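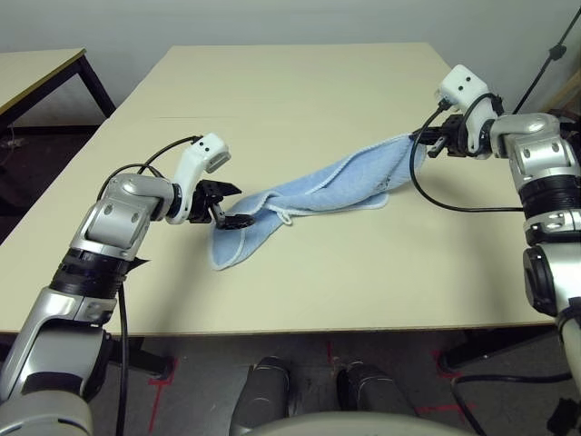

Towel Reuse in Small Guest Houses: Student Project Report

Submitted Feb 3, 2020

1. Background

Most hotels now ask guests to hang up a towel if they are happy to use it again. Large chains have printed cards for this and their laundry is usually sent out. Small guest houses often wash on the premises, with one or two machines, and the owner decides what gets washed and when. We wanted to know whether a card in the bathroom makes any difference in places of this size.

The project was carried out for the second-year module on household and service resources. The work was done in Lernach, where there are enough guest houses within walking distance of each other to make daily visits possible.

2. Method

We wrote to the guest houses on the town's accommodation list and 6 agreed to take part. They are referred to by letter except for Hollidine and Dvořáček, whose owners said they did not mind being named. Hollidine is the largest of them and the only one with a separate laundry room.

The study ran through December in two halves. In the first half there was no card in the bathrooms. In the second half each bathroom had a small card beside the towel rail, with this wording:

"Towels on the rail will be left for you. Towels in the bath or shower will be changed."

The person cleaning the room filled in a sheet each morning for every room where the guest was staying on. The sheet had a box for towels left on the rail, a box for towels left elsewhere and a box for towels changed. Rooms where the guest was leaving that day were not recorded, as everything is washed in any case.

We collected the sheets every second day and typed them up. A sheet was thrown out if the boxes did not add up or if the room number was missing. After this we had 257 usable sheets.

3. Results

Guests hung up more of their towels once the cards were in place. This was true at every guest house except Dvořáček, where there was no clear change. The bathrooms there have a heated rail, and most guests were already using it before the card went up.

The number of towels changed did not fall by as much as we had expected. Looking at the sheets, the reason seems to be that towels on the rail were still being taken away in some rooms, mainly on busy mornings. At 2 of the guest houses this happened often enough to cancel out most of the effect of the card.

Bath mats were a problem. Some cleaners counted them as towels and some did not - our sheet should have had a separate box for them.

4. Washing

Hollidine let us read the water meter in its laundry room before and after each day's washing. We had planned to do the same elsewhere, but the other houses have a single meter for the whole building, and kitchen use could not be separated out. For one house we tried using the figures in the manual for its Drester washing machine. The cleaner told us she nearly always chooses the same programme whatever the load, so a smaller pile of towels meant a half-empty drum and about the same amount of water. We left this calculation out.

5. Limits of the study

December is not a typical month. The first half was quiet and the second half was full of families, who use towels differently from people travelling for work. The two halves should have been mixed, with cards in some rooms and not in others over the same days.

The cleaners also knew what we were looking at, which may have affected how they filled in the sheets.

6. Suggestions

The card is cheap and can stay up. It would help more if the person cleaning the room followed the same rule as the guest, and if washing was held over until there was a full load. Two of the owners have said they will try this in the spring. Copies of the blank record sheet and the card are in Appendix A, and the typed-up data is in Appendix B.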